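Club kit moves to central laundry and folding service

22 February 2022

Bronden Basketball Club has ended the practice of players taking match kit home to wash. Since January all jerseys and shorts have been handed in after each game and processed at the club's rooms on the Andreadis site, kit manager Efthymia Moschos confirmed.

The change follows a stock check at the close of last season. The club holds 1,552 items of playing kit across its junior and senior sections, of which 1,467 were returned. The remaining items were either reported lost or could not be matched to a squad list.

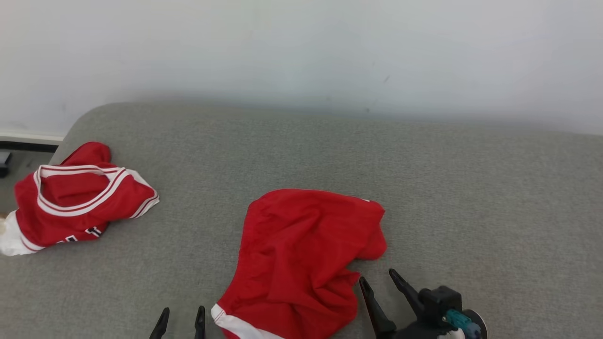

Red jersey and shorts on the grey upholstery, before folding.

Under the new procedure, garments are sorted by type and washed inside out at low temperature to protect the lettering. Fabric softener is not used, as it leaves a film on polyester and reduces the rate at which the cloth takes up sweat. Tumble drying is also ruled out. Garments are hung on rails overnight and then brought through for folding.

Folding is done on a padded surface instead of a table. Moschos said shiny shorts fabric tends to slide on a hard top, while a woven cover holds it in position long enough for the legs to be lined up. Jerseys are laid face down, the sides are brought in to the centre and the lower half is turned up once, so that the number stays flat and faces outwards.

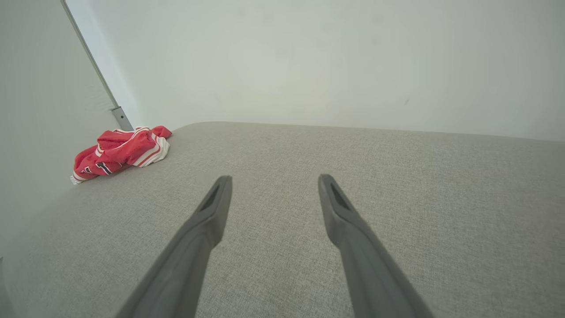

Creasing remains the main fault. Items left in a heap for more than a few hours keep sharp lines across the body, and these are slow to drop out. Ironing is not permitted on printed areas – a cool iron may be used on the plain parts, through a cotton cloth. Trim at the neck and armholes is pulled straight by hand.

Finished sets, each made up of one jersey and one pair of shorts, are placed in bags supplied by Itlow and stored by squad number. The club has 13 squads, and bags are issued at the door on match days against a signature.

Fotis Michailidis, who coaches the under-16 side, said the handover had added time after home games but that sets were now complete at tip-off. "We were borrowing shorts most weeks," he said.

The arrangement will be reviewed after 2 full seasons. Replacement kit is charged at cost, and lost items should be reported to Sofia Raptis at the club office.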